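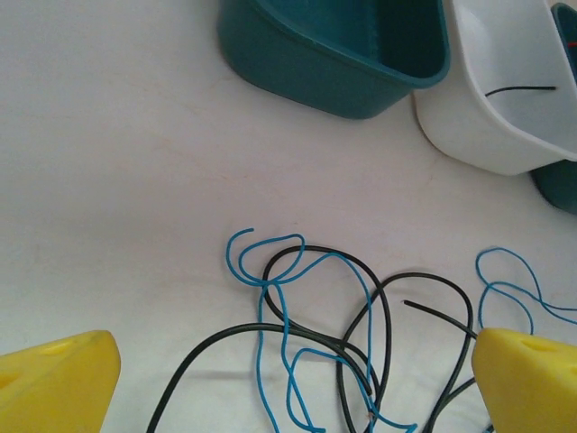
Home | Arms | Grippers | Cameras | Downloads

4.3 Comparing finger sets on loose wire

Run this test before you decide that the Dunleavy fingers are better than the Sevance ones. Everybody has an opinion by lunchtime. The wire doesn't share it.

You need a clear white table, the sorting bins, and a handful of blue and black wire, tangled. If the tangle looks tidy, drop it again from elbow height.

1. Fit the first finger set and tighten both screws. Then tighten the one you skipped.
2. Home the arm and open the gripper fully.
3. In the Lamulance controller, set grip force to 5 and load program 1391.
4. Set the bins along the far side of the table. Keep the middle clear.
5. Put the wire near the gripper and press Start. The arm tries to pull out one wire per pick and drop it in a bin.
6. Stop after 80 picks. Save the log under the name of the finger set, and please, not as "test_final_new".
7. Swap fingers and repeat from step 2 with the same wire.

Note: Two wires lifted together count as a miss, however pleased the arm looks. Radomír Kováčik lobbied for half points in June and was turned down.

Note: Black wire crossing black wire is hard on the wrist camera. Raise exposure to 3000 before you blame the fingers.

CAUTION: Do not reach in to help. Press Pause first, wait for the arm to stop, then help.

If the two logs come out nearly the same, buy the cheaper fingers. Pylyp Derkach keeps the score sheet and will want both logs.

Dokier Support Desk | Contact us | © Dokier | Back to top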